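4.3 Grasp perception on dark fabric

Every part of the pipeline described so far was tuned on towels. Towels are the friend of the garment manipulation researcher: they are rectangular, they come in cheerful colours and they have four corners, all of which stay where you left them. The results in Section 4.2 should be read with that kindness in mind. We now turn to black clothing, where the software behaved a good deal worse and where we spent most of June.

The perception module, Fliner, takes the wide-angle wrist view and produces a per-pixel label (graspable edge, fold ridge, interior cloth, support surface, tool) together with a confidence. The planner, Trukska, consumes only the first two labels and proposes a closing pose for the jaws. Neither module knows what a sleeve is. We regarded this as an elegant design decision until the first black garment arrived, at which point we began to regard it as a design decision.

Three failure types account for nearly everything we saw. In the first, Fliner assigns the tool label to the cloth. The jaws are matte black, the garment is black, and a network trained to ignore its own fingers will quite reasonably ignore a jacket as well. In the second, ridges in gathered or creased fabric are each reported as a separate fold, and Trukska receives a long menu of candidate grasps with almost identical scores. It then alternates between the top two at the control rate, a behaviour Hala Nasrallah logged in the lab book as "dithering" and which has kept that name in the code. In the third, the pattern on the support surface wins outright. Quilting has excellent edges. It has far better edges than most clothes, and the planner was very willing to fold the bed.

We addressed the first failure with a static tool mask computed from the jaw opening angle. The round pivot caps on the linkage are the most reliable features in the view, being silver in a neighbourhood that is otherwise committed to black, and we fit the linkage pose to them before any cloth label is assigned. Pixels inside the projected linkage are removed, and pixels outside it are no longer allowed to be tool at all. The blue jaw pads give a second check: if the fitted pose places a pad where there is no blue, the image is rejected and the previous mask is held for up to 6 images. The rule is crude, and it outperformed the learned alternative we had spent a good deal longer on.

For dithering, ridges running in a common direction are merged into a single band, and Trukska is given one candidate per band with the approach fixed across the ridges. A small hysteresis term then penalises changing its mind. We tried several principled forms of this term before settling on a constant, which was chosen by Hala and has resisted all attempts to derive it.

The support surface was the stubborn one. Printed or stitched patterns cannot be dismissed on contrast alone, and strong daylight from a window washes out part of the bedding while leaving the garment as dark as ever. We therefore normalise exposure separately inside and outside the estimated garment region, then iterate once. Iterating twice was no better and made the computer warm. Figure 7 gives two views from the hand-held tool, both with black fabric against patterned quilting.

The revised stack was evaluated on 300 wrist images held out from training, drawn from the Plarham recordings and labelled by hand. Of these, 84 produced the wrong first-choice grasp under the original pipeline. With the tool mask, band merging and split exposure all enabled, 19 did. Most of the remainder involve openings, where the dark interior of a garment is continuous in brightness with its outside and Fliner prefers to believe there is no opening at all. We have some sympathy. Depth from the Rawat module should help in these cases, but its output on dark cloth is presently sparse enough that we have left it out of the reported numbers.

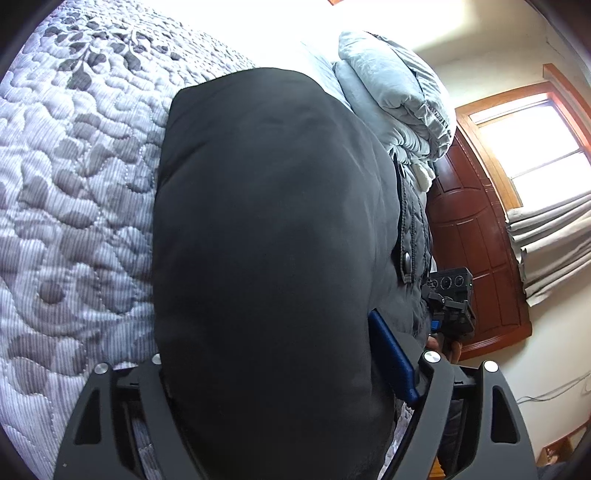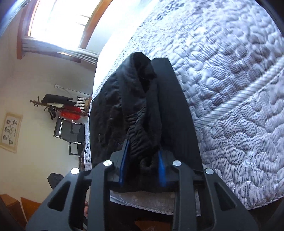 Figure 7. Two wrist views of black fabric at the jaws on quilted, patterned bedding. First: a padded item held between the fingers. Second: open jaws at a band of gathered cloth, with the dark hollow of an opening at the garment's far end. Both views are shown before masking and exposure normalisation.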